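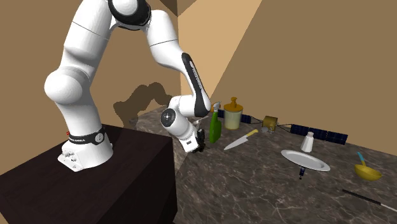 How Does a Robot Choose Its Fingers?

Hi! My name is Indrek Pärn, and my job is testing grippers. A gripper is the part at the end of a robot arm that does the grabbing. You have two of them already, and yours are better than anything I've ever worked with. (Try picking up one grain of rice. See? Show-off.)

I work on a project called Prungate. We want to find out which kinds of grippers are good at kitchen jobs, like picking up a ladle or moving a plate. We do almost all of our testing inside a computer! The kitchen is a simulation, a pretend place that follows rules a lot like the ones in real life. Things fall down when you let go. Round things roll. If the arm bumps a bottle, the bottle can tip over. But I never have to mop, and I can put everything back with one click.

Our kitchen counter gets pretty silly. We have a knife, a spray bottle, a plate, a ladle and also a model satellite with big blue solar panels. I love the satellite. It's long and thin in some places and boxy in others, so a gripper has to think hard about where to grab. Well, the gripper doesn't think. The controller does, and we'll get to that.

Two fingers or more?

The gripper on our white arm has two fingers that close toward each other, like when you pinch a potato chip. At the end of each finger is a flat pad. Flat pads are great for things with straight sides. For round things they're trickier, and the thing can squirt out sideways like a wet bar of soap.

I tested three kinds this spring:

1. The Anwood pincher. Two fingers with flat pads. Simple and quick, and my favorite for knife handles.

2. The Dafis cup. It has no fingers at all! It sucks onto things like a vacuum cleaner hose. Super on a smooth plate, terrible on anything bumpy.

3. The Jotard claw. Three fingers that curl around things. Good with apples, but so wide that it keeps knocking over the neighbors.

Each gripper got 200 tries at picking things up. The claw was the slowest by a lot, and I ate many sandwiches while I waited.

Where do the cameras go?

A robot needs to see what it's doing, so we try cameras in different spots. One spot is close to the gripper, looking out past the fingers. It's a bit like having an eye in the palm of your hand! You get a great look at whatever is right between the pads, but things off to the side get chopped in half, and when the hand tilts, the whole world tilts too.

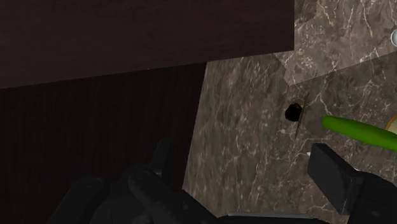

The view from across the room

Another camera looks down the whole counter. Now the robot can tell that the apple is at the far end and the pot is at the near end. The trouble is that the arm and gripper can get in the way and hide the very thing you want to look at. Hold your hand in front of your nose and try to read a book, and you'll know how that feels.

So which camera wins? I like using both. The far one helps the robot plan where to go, and the close one helps with the last little bit.

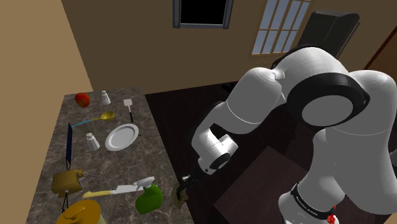
The far view: our white arm reaching toward the long marble counter.

What about the controller?

The controller is the part that tells the arm how to move. It looks at what the cameras see and decides things like "a little to the left" or "close the fingers now." We tried a slow, careful one and a fast one. The fast one was exciting! It also swatted the shaker more times than I'd like to admit, so I turned its speed down and ran another 400 tries.

Try it at home

You can be a gripper tester too. You need a pair of kitchen tongs, a spoon, an apple, a plastic cup and a sock.

Pick up each thing with the tongs and move it to the other side of the table. Which was easiest? Now wrap a rubber band around each tip of the tongs and go again. Does the apple slip less?

Next, close one eye. That's your robot with only one camera! Ask a friend to move the cup a little while you aren't looking, then reach for it again.

Write down what you dropped. I keep a list like that too, and mine is 11 pages long.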